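4.2 Where small things live on a table

Szu-yu Tang and I started this part of the study with a bowl, because bowls were what people kept bringing up in the interviews.

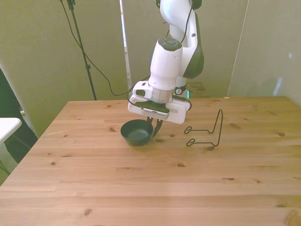
Why does a bowl end up on almost every table we visited? Mostly because it takes whatever you drop in it - keys, coins, a clip, half a packet of mints - and asks for no sorting at all. People told us they bought one for fruit or nuts and that within a week it had become the place for pockets.

Figure 7. Small dark green bowl and black bent-wire stand on a pine tabletop.

I should say what we were after. In the first round of the Bosholm survey we had 461 households, and we asked each of them to tell us about one table they used every day and the things that stayed on it overnight. I expected lamps and remotes. What I got was pages and pages about bowls, and a smaller, rather cranky pile of answers about stands (plate stands, book stands, the kind you prop a tablet on until it slides off). Hsin-yi Kuo coded the stand answers and I did the bowls, and we swapped a batch of 141 to check that we were reading them the same way. We mostly were. Our one real fight was over "dish," which she filed with plates and I filed with bowls, and we ended up giving it a code of its own.

A wire stand like the one in Figure 7 is a funny thing to own. With nothing on it, it's a few bends of thin wire with curled feet at the front, and it takes up table without holding anything loose. People who had one tended to keep it for a single object, often a plate from a relative, and when the plate got put away the stand stayed out. One woman in the Mridha group said hers had been waiting for its plate since November. I love that answer and quoted it far too often in our meetings.

Bowls went the other way. They filled up, got emptied in a bad mood, and filled up again. A low, round bowl with an open rim seemed to do this fastest in the diaries, and Szu-yu thinks that's simply because you can toss things in without looking. I'm less sure. My own guess is color: several people with dark bowls wrote that they forgot what was at the bottom, so nothing at the bottom ever left. We didn't plan for that question and can't settle it with these diaries, but it goes on the list for the Botent round, where the households will keep notes on both kinds of object side by side.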